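Savside Tabletop Rearrangement Data

Version 3
Released 17/05/2023

Summary

Savside is a set of teleoperated demonstrations for language-conditioned rearrangement on a tabletop, with a single arm and a parallel-jaw gripper. It was collected to test one question: how much does a policy gain when failed grasps are kept in the training data and labeled, compared with filtering them out? The Varora policy code reads this release directly. Older loaders need the conversion script in the tools directory.

Contents

The release holds 700 episodes. Of these, 400 are clean demonstrations and 300 contain at least one failed grasp followed by a recovery. Each episode has:

- a color stream from a fixed camera above the table
- joint positions and gripper opening
- the operator's commands, stored before smoothing
- one instruction in English
- a per-step label: approach, grasp, failed grasp, recovery, transport, release

Depth is not included. An earlier version carried it, but the calibration drifted between sessions and the values could not be repaired.

Instructions

Instructions name one object to move and one target, for example "put the strawberry in the blue bowl" or "move the orange slice onto the plate". When two objects of the same kind are on the table, either one is accepted unless the instruction gives a location. Instructions were written before the layout was set up, so a small number refer to a relation that is ambiguous in the final layout. These carry the flag ambiguous_ref and should be left out of success-rate figures.

Labeling failed grasps

A step is labeled as a failed grasp when the gripper closes on a commanded grasp and the opening falls below the empty threshold, or when the object leaves the gripper before release is commanded. The first case is detected automatically. The second was marked by hand from the video, and the boundary may be off by a few steps. Recovery starts at the next command that moves the gripper back toward the same object and ends at the next successful closure.

Method

The baseline, Fokon, is a transformer policy trained by behavior cloning. The step label enters as an auxiliary prediction target. Steps marked as failed grasp are masked out of the action loss, while recovery steps keep full weight. Without the mask, the policy learns to reproduce the poor closure along with the correction.

Layouts

Layouts use toy food and ordinary kitchenware on a white table.
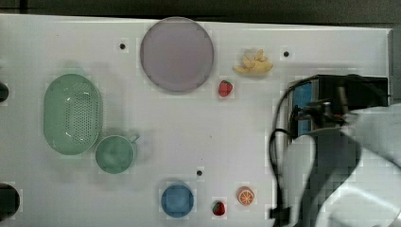 Object positions are drawn at random per episode, then adjusted by the operator where two objects overlap or a target falls outside the arm's reach. The adjusted positions are not recorded. Containers may start close together, and this is the main source of collisions during transport.

Evaluation

The held-out split has 319 instruction and layout pairs, none of which share a layout with training. A trial succeeds if the object rests in or on the target after the arm returns home. Touching a distractor is allowed; pushing one off the table is a failure. Report all 3 seeds separately — the spread between them is large enough to hide small gains.

Known issues

- Thin objects are underrepresented among the recovery episodes.
- Gripper opening has a constant offset in the Vogler subset. Apply the value in offsets.json before using the empty threshold.
- The overhead view loses the object whenever the gripper housing passes over it. No second view is available.
- Command and video clocks are aligned per episode, not per step.

Changes from version 2

Depth removed. Recovery boundaries relabeled. The duplicate episodes in the training split were deleted and the index rebuilt, so episode numbers do not match those in version 2.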